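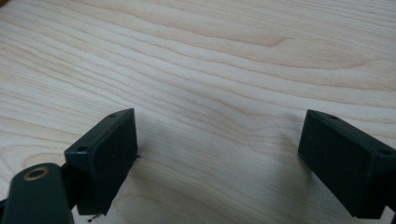 Hiring a dance floor for an outdoor show

Vendula Danko
We've booked a troupe of 10 dancers through Drustby for our resort's season opening in April. They want a hard floor, but we only have lawn. Hire it or build it?

Borislav Gashi
Hire. Livar did ours and it was fine. 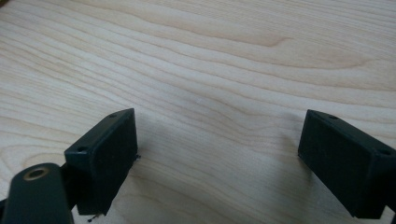

Get the delivery time in writing, though – ours came at 8 pm.

Oleksandra Maksymiv
Ask the dancers first. Bare feet and tap shoes need different floors, and lawn needs a level subfloor under either. If they're happy with wood, look for a smooth face.
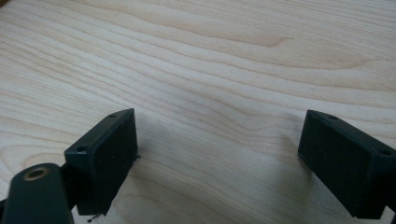

Colour matters at night too. Stage lights bounce off a pale top, so ask for a sample. A light one with wavy grain like this would suit a bright show, but I'd go darker for projections.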